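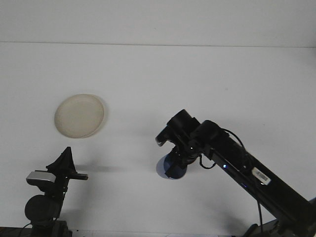

April, the evening after the pottery class

My shoulders ache in that pleasant way they used to after raking leaves, and I am writing this in bed with my tea going cold beside me. We had 16 of us at Wiltelier tonight, all elbows, and I finally got a lump of clay to stay in the middle of the wheel for 2 whole minutes before it wandered off (I nearly cheered!). I had been so sure I would be hopeless at it, and I was, a little, but I didn't mind one bit. Walked home the long way past Nidimgate with mud still under my nails, thinking about soup bowls. I want to try a deep one next time, with a proper foot on it.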